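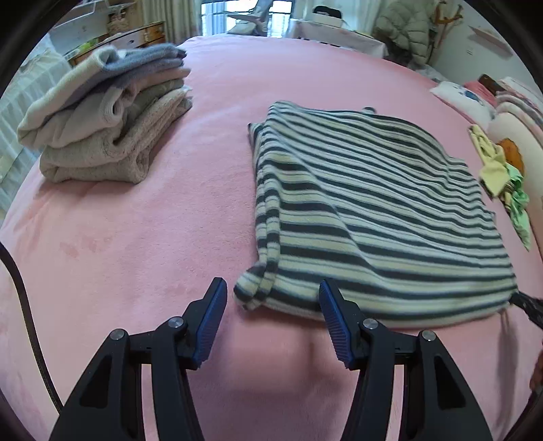 Speaker notes – Textile care labels and household sorting
Hutwood session, September 2021

Slide 1. Title. Leave it up while people sit down. Slides are numbered in the corner; handouts follow the same numbers.

Slide 2. Scope. Domestic laundry only. Cotton, polyester and blends. Wool is covered in the Trerdale talk and should be deferred to questions.

Slide 3. Fiber and heat. Polyester fleece holds its pile at 40 degrees Celsius. Repeated high heat in the dryer mats the surface, and the damage is permanent. Cotton knits tolerate more heat but shrink along the length first. Pause on the chart. The vertical axis is percent change, not inches.

Slide 4. Dye transfer. Striped knits with a dark and a pale yarn are the usual complaint. Most loose dye leaves in the first 2 washes. Explain crocking (dry rub) versus bleeding (wet). Use the gray scale card.

Slide 5. The Baloyi trial. 83 garments, all washed with the label attached. Labels were read again after the last cycle. Printed satin tape faded sooner than woven tape – show both samples. If asked about detergent, a single powder was used throughout.

Slide 6. Sorting by weight. Heavy items hold water and pull on light ones during the spin. Sort by color, then by weight. Skip the Plallel diagram if running late.

Slide 7. Storage. Fold knits. Hangers stretch the shoulder seam under the garment's own weight.

Slide 8. Questions. Likely ones: vinegar as a dye fixative (no effect on modern dyes), cold water and grease (pretreat), label symbols that differ between countries (see handout, back page).

Collect the tape samples before leaving. The next group needs them in December.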